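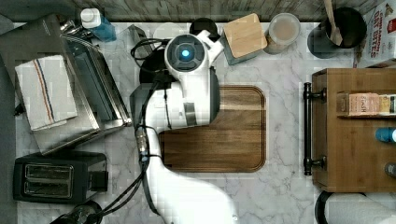
By Cletus Haddad

I gave blood for the first time when I was nineteen, mostly for the biscuits, and then I let it slide for the better part of my adult life. I moved towns, I got busy, I had a tattoo that put me off the list for a while and never went back once the while was up. You know how it goes. So when the mobile donor van pulled into Lornness in August and my neighbour asked if I'd keep her company, I ran out of excuses somewhere between the kettle and the front door.

They set up in the old hall on Brannigan Street, the one with the terrible heating. I'd had a big bowl of porridge and so much water I was sloshing, as instructed, and then I sat with the questionnaire on my knee trying to remember every country I'd been to and whether a root canal counts as surgery. The nurse was lovely about it. She had me down as nervous before I'd said a word (I think I'd folded the form into a fan by then) and she talked to me about her dog, Mutley, the whole time she was finding the vein. Mutley eats socks. By the time we'd got to the vet bill of 300 dollars for one football sock, the needle was in and I'd missed the whole thing!

The bit I had forgotten is how ordinary it feels. You lie back, you squeeze the little foam ball, and you look at the ceiling. My neighbour was done well before me and was already on her second cup of tea, waving a lamington at me from across the room.

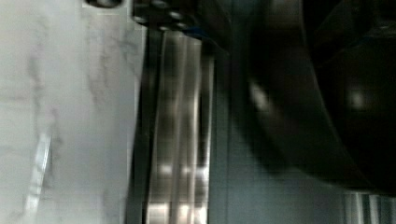 Issue 1512

I was a bit wobbly when I stood up, I'll admit, and they sat me straight back down with a cordial and wouldn't hear of me driving. Fair enough too. We walked home the long way past the oval, very slowly, and I had a cheese toastie and slept in the armchair until 2 o'clock with my shoes still on. The next day I had a bruise the colour of a plum and was, I'm sorry to say, quite proud of it. I showed the bloke at the bakery.

A few of you have written in the past about being turned away for low iron, and I do feel for you – my sister had the same trouble and took it very personally. Her GP sorted her out, and it took a good few months, so please go and have the chat with yours before you start helping yourself to tablets from the chemist.

I've put my name down for the next visit, when the van comes back through. My neighbour wants to go in the morning this time, before the lamingtons run out, and I've said I'll drive us there if her son can pick us up.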